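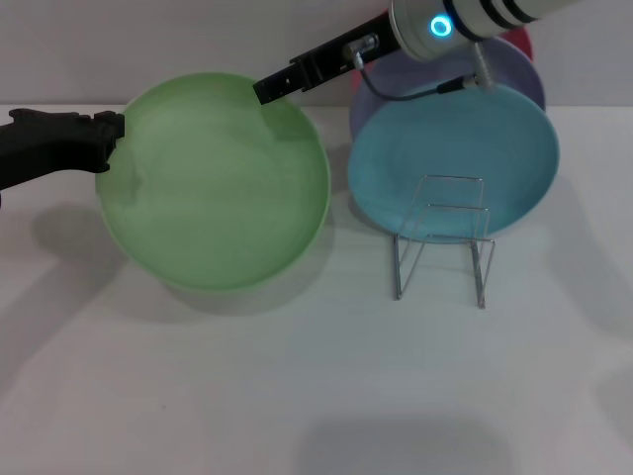

4. Loading and running the dishwasher

Read section 3 (Water connection and leveling) before you run the first load. The instructions in this section apply to the Tavares 43 and the Tavares 43 S. Where the two models differ, the text says so.

4.1 Before the first wash

1. Open the door fully and take out the foam blocks, the tape on the lower basket and the bag of accessories.
2. Check that the upper and lower spray arms turn freely by hand.
3. Unscrew the cap of the salt container in the floor of the tub. Pour in 500 ml of water. This is done once only, at first use.
4. Put the funnel in place and fill the container with dishwasher salt. Water will run out of the opening as you pour. Wipe up any grains around the thread and close the cap firmly.
5. Run the Rinse program right away with the tub empty.

Note: If your water is soft (setting H0 in table 3), no salt is needed and the salt light can be switched off. See 6.2.

CAUTION: Never put detergent in the salt container. It will destroy the water softener, and the damage is not covered by the warranty.

4.2 Preparing dishes

Scrape off bones, rice, seeds, labels and toothpicks. You do not have to rinse dishes under the faucet. If a load will stand overnight, run Rinse and keep the door closed.

Do not put these in the machine:
– wooden boards, spoons and knife handles
– cast iron and unlacquered copper
– crystal and hand-painted china, unless the maker says it is dishwasher safe
– plastic that is not heat resistant
– anything with ash, wax, paint or machine oil on it

Silver and stainless steel should not touch each other during a wash.

4.3 Lower basket

1. Pull the basket out to the stop.
2. Stand dinner plates between the tines, all facing the center. Start from the back.
3. Leave an empty slot between deep plates.
4. Fold down the rear tines for pots. Press the gray latch on the left side and lower the row toward you.
5. Place pots and bowls upside down, tilted a little so the water can drain.
6. Turn the lower spray arm by hand. If it hits a handle, move the item.

Platters and trays go along the sides. A large tray at the front can keep the detergent door from opening, so check this before you close up.

4.4 Upper basket

Cups, glasses, small bowls and light plastic go here. Lean stemware against the cup shelf, with the glasses clear of one another.

To change the height of the basket on the 43 S, lift it by both sides until it clicks. To lower it, pull up the two side levers and let it down slowly. Both sides must be at the same level. On the Tavares 43 the basket has to be taken off its rails and hung from the other pair of wheels – empty it first.

4.5 Cutlery

Place forks and spoons in the holder with the handles down and mix them so they do not nest.

WARNING: Knives and other sharp items must be placed with the points down, or laid flat in the upper basket. Keep children away from the machine when the door is open.

4.6 Detergent and rinse aid

1. Press the catch to open the detergent door.
2. Fill the main compartment to the line, or put in one tablet.
3. For very dirty loads add a little powder to the small compartment beside it.
4. Slide the door shut until it snaps.
5. Open the round cap and fill the rinse aid up to the MAX mark. Wipe off spills, as they cause foam.

The rinse aid dose is set to 3 at the factory. Streaks on glasses mean the dose is too high. Water spots mean it is too low. Change it one step at a time and run a few loads before changing it again.

4.7 Starting a program

1. Open the water tap.
2. Press On/Off. The last program used lights up.
3. Turn the dial to the program you want.
4. Press Half Load or Extra Dry if needed. Extra Dry cannot be used with Rinse or Quick.
5. Press Start and close the door within four seconds.

To add a forgotten item, open the door a little and wait until the spray arms stop. Then open it fully, put the item in and press Start again. Do not do this once the detergent door has opened.

CAUTION: Hot steam can escape when the door is opened during a program.

4.8 Unloading

Let dishes cool before taking them out. Empty the lower basket first so that drops from the upper basket do not fall on dry plates. Close the water tap if you will be away for more than a few days.

Spare baskets, wheels and cutlery holders can be ordered from Folik Service under the part numbers in section 9.

Folik Home Appliances
Edition of 1 Jul 2020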